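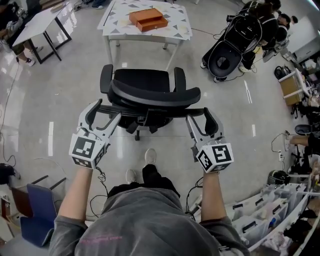

Lorniser lanza en marzo Cevano, kit de captura para enseñar tareas a robots de dos brazos. Dos pinzas de mano, cableado, software Obura. Se acabó programar trayectorias a mano. El operario coge las pinzas, una en cada mano, y trabaja: acercarlas a los reposabrazos de una silla de oficina, por ejemplo, con los marcadores en blanco y negro de cada cubo a la vista. Grabación a 60 Hz, puesta en marcha en 23 minutos.

"Lo pedian los talleres pequeños", dice Jörg Vogler, director de producto. Primera serie: 108 kits. Reservas abiertas, plazas de demo limitadas a 50.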